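September, gone ten at night, in the cabin with a mug of tea

We made it to Uvska! Five hours door to door, or breakwater to breakwater I should say, and I am sitting here with salt in my eyebrows and both feet up on the chart table. I know you're not supposed to put your feet there. It's my boat and I'll do as I like.

I wanted to get this down before I fall asleep, as last year I kept telling myself I'd write up the crossing in the morning and then never did, and now all I remember of it is a sandwich. So. We slipped the lines just after six, with hardly a breath of wind and that flat grey water that looks like a tin tray. Lomance was grumbling a bit on the engine (she always does when she's cold, I've stopped taking it personally) and we motored for the first hour with the main up, more for show than anything. Then the breeze filled in from the west, a proper one, and I switched off the engine and there it was, that lovely quiet. I never get tired of it. I had a silly grin on for miles.

The middle bit was less lovely. Past the headland the tide turned against the wind sooner than I'd worked out, and we had steep little waves coming at us from what felt like three sides. I should have put the reef in while it was still calm. I say this every single time. In the end I did it with the boat bucking about and one arm round the mast, and got a bucketful of sea straight down the neck of my jacket — the new jacket, the one that cost 164 pounds and has a special collar to stop that very thing. I shall be writing to someone.

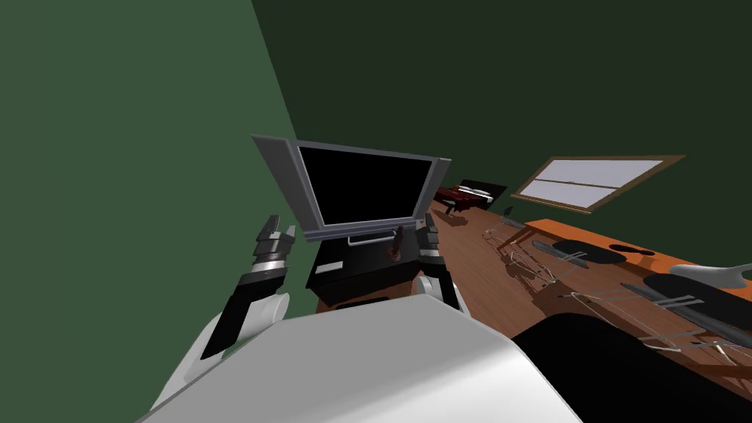
Once the reef was in she settled down beautifully though, and we were still making around 4 knots over the ground with the tide on the nose, so I can't complain. I ate two cold potatoes and half a packet of ginger biscuits, and felt like a new woman. A few gannets came past, diving a long way off. No dolphins. I looked for them all the way and I'm a little bit cross about it.

Coming into the harbour was fine, much better than I'd feared. The pilot book makes such a fuss about the rocks on the north side that I'd hardly slept for thinking of them, but there's a big fat green buoy now and you just keep it where you're meant to and carry on in. I tied up alongside a rusty old fishing boat called Plorkura, went to check my fenders about six times, and then walked up the hill on wobbly legs to find supper. There's a tiny place called Dương at the top, five tables and steamed-up windows, and I had a bowl of noodle soup there so hot and so good that I nearly cried into it. Had a second one. No regrets at all.

Jobs for tomorrow, before I forget. The forehatch is dripping again, right onto my pillow of course, so that wants a new bit of seal. The jib sheet is chafing where it rubs the shroud. I need to get water and bread and, if the shop has any, more ginger biscuits. And I must ring the harbour office about staying on, as the forecast has it blowing hard for the next 3 days and I don't fancy going anywhere in that.

I don't mind being stuck here a while. There's a path out to the lighthouse, and I've a fat library book I haven't opened, and the soup place does breakfast.

Halyard's started tapping. I'll have to get up and tie it off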